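Calby Tabletop Set, notes on the data

Read this before you download anything. The set has 841 short recordings of small household things being picked up and put down on a tabletop, in 2 archives. Plukilix did the sorting. I wrote the notes and I have my doubts about parts of both.

What is in it

Plain objects, mostly: lids, coasters, cups, blocks. The original list from Andutura promised "everyday variety." I would call it a kitchen drawer with the interesting things taken out. Many items are white, round and smooth, and those are the ones I trust least in the labels.

The label "disc" is the worst of them. It was given to anything with a round white top, and a flat disc and the top of a short cylinder look the same from above. If your work depends on height, don't use that label — check the recording from start to finish first.

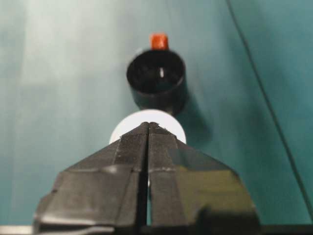
Labels

One label per recording, typed by hand. Spelling was fixed later, meaning was not. "Lid" and "cover" are used for the same things, and "coaster" seems to have been a matter of mood. The Jurčo list merges all of these into "round, flat," a choice I don't much like but have no better answer to.

Known problems

- Background colors are few. A model may learn the color and ignore the object.
- Item sizes were never written down.
- The second archive repeats some recordings from the first under new names.

Claims I would not repeat

That the set is balanced. That it stands in for a real home. Neither was tested.

Last edited November 18, 2018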